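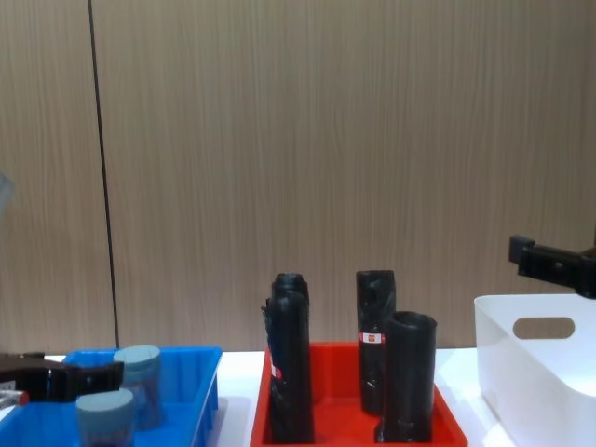
分拣托盘

分拣托盘，又称分类盘、浅周转盘，是一类敞口浅型容器，用于在工作台面上按类别暂存小件物品。常见材质为注塑聚丙烯，也有聚乙烯和ABS制品。与周转箱相比，分拣托盘侧壁较低，操作者从上方即可看清盘内物品并直接取放。多个托盘通常以颜色区分类别，并排置于同一台面，构成一个分拣工位。

名称

中文文献中“托盘”一词兼指两类物品：一是叉车搬运用的平托盘，二是手持或置于台面的浅盘。为避免混淆，仓储行业多将后者称为“分拣盘”或“料盘”，实验室和诊所则习惯称“器械盘”或“试剂盘”。

结构

分拣托盘由盘底、侧壁和盘沿组成。

盘底多为平面，也有带浅筋或防滑纹的形式。盛放直立圆柱形物品时，盘底的平整度直接影响稳定性，翘曲较大的托盘不宜用于此类用途。

侧壁分直壁和斜壁两种。斜壁托盘上口大于底部，空盘可相互套叠，节省存放空间，但同等占地面积下可用底面较小。直壁托盘底面利用率高，一般不能套叠。部分产品在内壁设竖向筋条，用以提高侧壁刚度，某些型号的筋条间还可插入隔板。

盘沿通常外翻或加厚，便于抓握，并可防止薄壁在受力时变形。

颜色编码

颜色编码是分拣托盘区别于普通浅盘的主要特征。红、蓝、黄、绿四色最为常见。各行业对颜色含义没有统一规定，一般由使用单位自行制定，并在工位旁张贴对照表。较常见的做法是以红色盘存放待处理或需隔离的物品，以蓝色盘存放一般物品，但相反的约定同样存在。

颜色之外，宜在盘沿加贴文字或符号标签，供色觉异常者辨认。鲁艾里·基恩（Ruairí Keane）在为仓储企业Brikance编写的工位手册中提出，同一台面上的托盘颜色以不超过三种为宜，红色与绿色不应相邻摆放。

圆柱形物品的摆放

筒、罐、瓶等圆柱形物品在分拣中有立放和卧放两种方式。立放占地小，顶面朝上，便于辨认封盖状态；卧放重心低，但易滚动，须加隔条。

立放时应注意下列事项：

高径比大于3的筒体重心偏高，应靠近侧壁或成组摆放。
高低不一的物品，高者置于后排，矮者置于前排。
两组物品之间留出间隙，以便手指或夹具伸入。
带标签的物品，标签朝向操作者一侧。
外覆软质薄膜或袋状包装的筒体，表面易起皱，抓取时应夹持筒身较硬的部位。
敞口筒与封口筒不宜混放，敞口筒不得倒置。

科马克·赫弗南（Cormac Heffernan）将立放物品按盘内位置分为“靠壁位”和“中央位”，认为深色筒体放在中央位时，相互遮挡造成的漏检较多，应减少每盘数量。

台面与背景

分拣工位宜采用浅色哑光台面。白色台面与红、蓝托盘反差明显，散落的小件也易于发现。托盘前缘与台面边缘之间应留有余量，避免衣袖刮碰。

规格

台面用分拣托盘的长度多在200至600毫米之间，壁高一般约为24至80毫米。Plinderar系列以长边200毫米为最小规格，分直壁、斜壁两种壁型；Grunivora系列全部为斜壁，空盘套叠后每增加一只，高度增加24毫米。两个系列的盘沿尺寸不同，盖板不能互换。

清洁与维护

聚丙烯托盘可用中性洗涤剂清洗，沥干后套叠存放。带筋内壁的凹槽易积尘，需用软刷清理。长期受日光照射的托盘会褪色变脆，褪色后颜色编码不易辨认的应予更换。盘沿出现裂纹的托盘不再用于盛放玻璃制品。

参见

周转箱
零件盒
颜色编码
工位布置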